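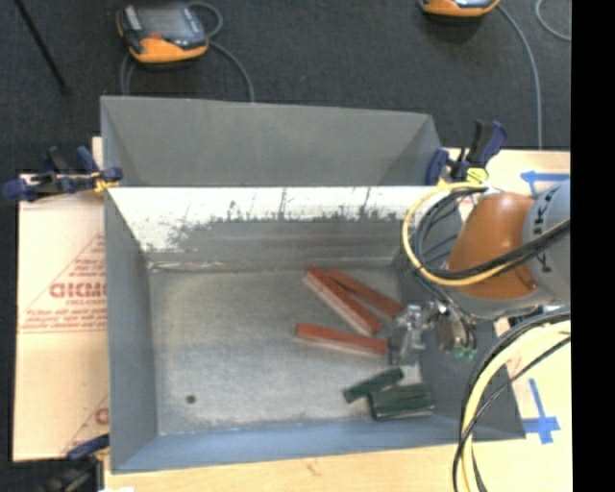 I have wanted a proper workbench for as long as I've had anywhere to put one, and for most of that time I've made do with an old door laid across a pair of trestles. It was a good door. It also had a hole where the handle used to be, and if you've ever watched the last screw of the right length roll gently towards a hole, you'll know why I started looking at benches last November with my birthday money in mind.

What I ended up with is the Molta, which is the middle one of the range from Cindarside. There's a smaller one called the Jara that folds against the wall, and I did go back and forth between them for weeks (my family were very patient, or at least very quiet). I went for the Molta in the end as I wanted something that stayed up all the time. If I have to unfold a thing before I can mend a chair, the chair doesn't get mended.

It comes flat, in one very long box and one very heavy one, and the driver left both at the bottom of our path. Do have somebody at home to help. My neighbour Zulema Sepúlveda came over and took the other end, and then stayed for the putting together, for which I am still grateful because she is much better than I am at reading diagrams. The instructions are all pictures and mostly clear, but at step 11 the legs are drawn from the back without saying so, and we put the lower rail on the wrong way round and had to take it all off again. If you buy one, look for the little notch and keep it facing the wall. The whole job took us 3 hours with a stop for soup. The box says less, but I don't suppose the people who write the box stop for soup.

Now, the top. It's a pale wood, sanded nicely, and it comes bare, so you have to oil it yourself. I gave mine two coats and then a third a week later when I had some left in the tin. I'd been worried it would be too nice to use and that I'd go round putting newspaper under everything, and for the first fortnight that is just what I did. Then I dropped a chisel on it and that was the end of that! It has had glue, tea, linseed putty and a leaking tin of wood stain on it by now, and most of it has come off with a cabinet scraper and a bit of patience. The stain hasn't, but I've stopped seeing it.

It's a steady thing, too. I do a fair bit of sawing by hand and the old door used to walk across the floor while I did it. This one stays put. On rough ground you'd want to pack the feet, as there's only a small amount of adjustment in them, and one of ours needed a sliver of slate under it for the first month until I got round to levelling it properly. The height is fixed, and I'd call that the main thing to check before buying. I'm on the tall side and it suits me well. Zulema finds it a touch high for planing and stands on an upturned crate when she borrows it.

The shelf underneath is my one real grumble. It's thin, and it sags. I put my box of bricks and tile offcuts on it at first and by the following morning it had a smile in it, so those went back on the floor and now it only holds paint brushes, sandpaper and the radio. Cindarside will sell you a thicker shelf as an extra, which seems a bit cheeky when the bench costs what it does. I cut one from a spare board instead, and it took me an afternoon and made no difference to the looks of the thing.

I haven't bothered with their drawers either. I looked at them, and they run well and have a lovely soft close, but I've never got on with drawers for bits and pieces. I like an open metal bin that I can see into from where I'm standing. Old ones are best, the kind with the finish already scratched off, as then you needn't be careful with them and you can throw in a lump of brick or a handful of hinges without wincing. They turn up at house clearances for very little.

As for the vice, the Molta doesn't come with one, though the holes are drilled ready at the left-hand end. I bought the Zomness quick-release, the small one, which was on offer, and it went on with the bolts supplied. It's perfectly good. The handle is a bit short for really tightening things up, and the jaws want lining with a scrap of wood or leather or they'll mark anything soft (I found this out on a table leg that wasn't mine). If you're left-handed you may want it at the other end, in which case you'll be drilling your own holes, so mark them out carefully with the top upside down before you put the bench together.

I wrote to Cindarside about the missing washers, by the way - we were short of a few - and they sent me a bag of 26, which has kept me in washers ever since. The reply was friendly and came the same afternoon. I've had worse from much bigger shops.

I've had the bench for over 8 months now, through a damp winter and a warm spring, and the top has stayed flat. There's a hairline gap along one of the joints that opens when the weather is dry and goes away again when it isn't. The legs have picked up a few knocks from the wheelbarrow. One bolt at the back works itself loose every so often and I give it a turn when I remember.

Would I buy it again? Yes, I would, and I'd leave off the drawers and the shelf upgrade and put the money towards a better vice. If you've only a narrow garage, or you need to get a car in next to it, have a look at the Jara first, and do measure with the door open as well as shut. I'm told they're bringing out a shorter-legged Molta next year, so Zulema is waiting for that one.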